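About Sturkorwood Capital

Sturkorwood Capital is a small investment company. We put money into firms that make the less noticed parts of modern industry: sensors for cold storage, software for warehouses, valves, pumps, laboratory supplies. We are not a bank and we do not give personal financial advice. Our investors are mostly families, a few professional partnerships and two foundations, and many of them worked in industry themselves before they retired.

The company was started by Chaltu Araya and Obsa Sisay, who met while working in the same lending department of a larger finance house. Chaltu looked after equipment loans for manufacturers. Obsa was on the other side of the corridor and read the accounts of companies which could not get a loan. They noticed that they were often discussing the same companies. A firm with good engineers and steady customers was refused, as it had no building to offer as security. It seemed to them that such a firm did not need a loan so much as a patient shareholder.

The name comes from the street where we rented our first office, above a shop selling curtains. We have moved since, but we kept the name and also the round table.

What we invest in

We buy minority shares in private companies, usually at the stage when the product is already sold but the firm has not yet the money to make it in larger numbers. Our holdings are in three areas at present: storage and transport of temperature-sensitive goods, automation of small and medium workplaces, and supplies for laboratories.
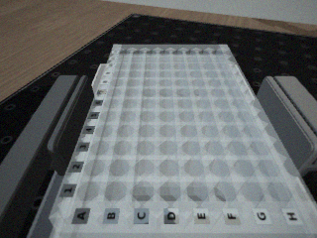 A microplate between gripper fingers, computer rendering. 

The first investment we made was in Zirnach, a maker of door seals and monitoring units for refrigerated trucks. It was not a fashionable choice. We held our shares through two difficult years when the price of rubber went up and one big customer changed its supplier. Zirnach has today 55 employees and pays a regular dividend, and its founder still telephones Obsa on most mornings before eight o'clock.

Vulmont came later. It writes scheduling software for workplaces where several machines must share the same operators. We joined as the second outside investor and helped the company to find a finance manager, which it had been trying to do without success for most of a year.

We do not invest in tobacco, weapons or gambling, and we do not buy listed shares or digital currencies. We also stay away from companies whose business plan depends on one government grant, even when the grant is generous.

How we decide

In a normal year we receive nearly 800 proposals. We read all of them, although not always quickly, and we ask your patience for this. From these we meet perhaps one in ten, and we invest in very few.

Before any money is paid, one of the two founders visits the company at least twice. The first visit is arranged and the second is at short notice. We speak with the people who answer the customer calls, we look at the stock, and we ask to see the complaints. Afterwards we write a paper of no more than 30 pages, and every investor in the fund receives the same paper that we use ourselves. 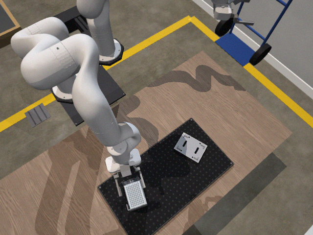

A decision needs the agreement of both founders. If one of us says no, the matter is closed for that year, and the company is told the reason in writing. Some companies have come back to us with a better plan, and in one case we are very glad that they did.

Our usual holding period is seven to nine years. We have no fixed date by which we must sell, and this is written in the agreement with our investors, so please consider carefully whether it suits you before you contact us.

Fees

We charge a yearly management fee on the money which is invested, and none on money that is still waiting. There is a performance fee only when a holding is sold at a profit. The founders pay the same fees on their own savings in the fund.

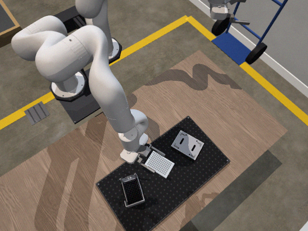 Robot arm holding a multi-well plate at a worktable (computer rendering).

The Gidey Programme

Each October we take two students of economics or engineering for a paid placement of four months. The programme is named after Chaltu's first teacher of bookkeeping. Students receive their own file to work on and they present it at the round table. Applications close at the end of June, and a short letter is better than a long one.

Contact

Companies looking for an investor may send a summary and the last two years of accounts through the form on our contact page. Existing investors should please use the investor line, extension 381, between 9 a.m. and 4 p.m. The office is closed for the last two weeks of December.

The value of investments can go down as well as up, and shares in private companies can be hard to sell. Past results are not a promise of future ones.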